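Plollia Playroom
Inspection checklist with comments: play kitchen and toy tableware
Inspection date: 20/02/2021
Covers: Kalex corner (under fives), Sorau corner (mixed ages), the sink shelf and the storage tubs
Previous inspection: January

How to read this sheet

Each item gets OK, FIX, WATCH or OUT. OK means leave it alone. FIX means it can be put right with a screwdriver or a scrub. WATCH means it gets looked at again next time, by somebody who has read this page. OUT means it is in the bag by the back door and is not to be rescued, however good it still looks.

Comments are mine. People have asked for shorter ones. The request has been noted in the same drawer as the missing tub lids.

1. Tables and work surfaces

1.1 Tabletops clean, no sticky residue. OK
Wiped before the check. The white top shows everything, which makes it the most truthful piece of furniture we own.

1.2 Edges and corners free of chips. WATCH
One corner of the Kalex table has gone rough under the lip. You have to be three feet tall to find it, and most of our visitors are. Sanded for now.

1.3 Legs tight, no wobble. FIX
The Sorau table rocked. All bolts tightened, and the folded parking receipt that had been holding up one leg has been retired after long service.

1.4 Nothing stored on the tables overnight. FIX
We agreed on this in January. I enjoyed agreeing on it.

2. Cookware and tableware

Everything gets picked up, turned over, squeezed and looked at on the inside. A glance at the shelf does not count as an inspection, even if you initial it with confidence.

2.1 Colander, mint green: rim and corners. OK
Corners are rounded and stay that way. Run a thumb along the rim and the handle end before you sign it off. A split in thin plastic is much easier to feel than to see.

2.2 Colander: holes clear. FIX
The holes are small and there are a great many of them, in very tidy rows, and modeling dough loves every one. Soak, then use the soft brush. Please do not use the metal skewer from the real kitchen. We lost a strainer to that skewer, and the skewer was never the same either.

2.3 Cup, mint green: handle. OK
Hold the cup in one hand and pull the loop gently with the other. If it gives, the cup goes. A cup without its handle has a stump on it, and stumps are what end up in eyebrows.

2.4 Cup: inside. OK
Smooth all the way down. The little dimple in the base belongs there and has been reported to me as damage more than once. It can stop being reported.

2.5 Bowl, dusty blue. OK
No cracks. It is currently living with the fruit, and I see no reason to break them up.

2.6 Pans and lids. WATCH
We have 6 pans and 7 lids. I have been through the tubs twice. If you own a small pan at home with no lid, I would like a word, and I will not be angry.

2.7 Cutlery. OUT (5 pieces)
Five forks with chewed tines. Teeth marks on the handle are wear. Teeth marks on the tines are a sharp edge waiting for its moment.

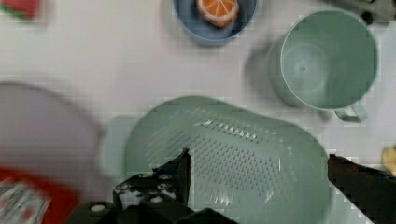 3. Play food

3.1 Orange slice: surface and rind. OK
Bright as the day it arrived. Check the rind for nicks, as this is where small teeth start.

3.2 Watermelon slice. WATCH
Popular, and it shows. The color on our older pieces has begun to rub at the tips. Anything that comes off on a damp white cloth goes straight to OUT, no appeals.

3.3 Small parts. FIX
Every piece of food goes through the choke tester, including the ones you are sure about. Whatever fits inside the tube does not belong in the Kalex corner. Two loose grapes were found there, having come over from Sorau by means unknown. Both are back with the older children.

3.4 Cut-and-join food. OUT (one item)
The bread roll has lost half its fastening tape and what remains holds on by habit. Removed. It will be missed mainly by the child who calls it "the potato."

3.5 Squeeze test. OK
Squeeze hollow pieces over the sink and watch for water. A squirt of gray water is a fail, for the toy and possibly for your sleeve.

3.6 Real food in the play food tub. FIX
One cracker. I will say only that it was very well camouflaged.

4. Cleaning and drying

4.1 Wash log filled in. WATCH
Filled in, yes. Filled in all at once, with one pen, in one mood, also yes. Please write it up on the day.

4.2 Detergent stored out of reach. OK
Top cupboard, latch working.

4.3 Items dried upside down. FIX
Cups and bowls go mouth down on the rack. Left the other way up they keep a spoonful of water, which is then poured by a guest into another guest's shoe.

4.4 Colander dried separately. OK
Shake it out first. You would think an object made of holes would drain by itself, and you would be wrong about the corners.

4.5 Brushes and cloths replaced. FIX
The blue cloth has passed beyond cleaning. New ones are in the Lagos cabinet, second shelf, behind the paper cups.

5. Storage

5.1 Tubs intact, no cracked sides. WATCH
One tub has a hairline split near the grip. Taped. The tape is a promise to buy a new tub — it is not a tub.

5.2 Lids present. FIX
See drawer, missing lids, above.

5.3 Labels match contents. FIX
The tub marked FRUIT held trains. The tub marked TRAINS held a wig. Relabeled the first, kept the second as it was until I can find out whose wig it is.

5.4 Shelves fixed to wall. OK
Pulled hard on each bracket. Nothing moved except me.

5.5 Heavy tubs on the bottom shelf. OK
Good. Keep it that way. Blocks are heavier than anybody thinks, right up to the moment they slide.

6. Floor and surroundings

6.1 Mats flat, no curled edges. FIX
The mat by the sink shelf curls at one end. Turned over, and it now curls the other way. Replacement requested.

6.2 Outlets covered. OK

6.3 Under the furniture. FIX
Swept. Found: one spoon, one sock, a quantity of glitter that predates my employment.

Actions before the next inspection

Brush out the colander holes and dry it properly.
Buy one storage tub and one floor mat.
Replace the five forks. Same size as before, no smaller.
Move spare cloths from the Lagos cabinet to the hook by the sink.
Run the tester over anything donated before it goes on a table — a bag left at the door with a nice note on it is still a bag of untested toys.
Clear the tables at closing time.

Room may remain open: YES, both corners.

Sheet to be kept in the blue binder, and the blue binder to be kept on the shelf marked BINDER.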